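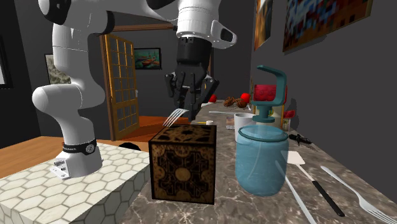 2021-11-29

Rang the credit union again re the car loan. On hold 64 minutes – sixty-four!! – then Bethel Wubshet picks up, very nice, says they still need my last 4 payslips. I sent them. Sent them twice. She says the second lot came through sideways and the system spat them out. Scanned them all again on the kitchen floor, better light down there. Got sidetracked thinking about the floor itself, as you do. Would love hexagonal tiles one day, cream ones with that grey-green grout. Not on this loan I won't. Not till the car is payed off and the card is at zero.

Rate is the thing. Purnota offered me less a month but over a longer term, and when Roya did the sums at lunch it came out dearer by heaps. She just did it on the back of a reciept. Felt a bit thick. Also they want a fee for paying it out early, which is buried on page 4, tiny print, I'd gone straight past it. So Purnota is out. Told the bloke no thanks, he rang back twice.

Fortnightly repayment with the credit union is $141. Can do that. Tight in July when rego and insurance land together but can do it. Wrote it on the fridge so I stop pretending it's less.

Rasmus says borrow off Mum instead. No. Did that for the bond on the Celville place and heard about it every Christmas since.

Seller wants an answer by tomorrow night. Tsion Admasu, lives out past the oval, seems decent, has all the service books. Asked if she'd hold it till the approval is through – she said maybe. Maybe!

To do – check the emails went. Find last year's tax thing. Ask Bethel if I can make extra repayments without a charge, and get it in writing. Cancel the gym, have not been once.

Toast for tea. Bed.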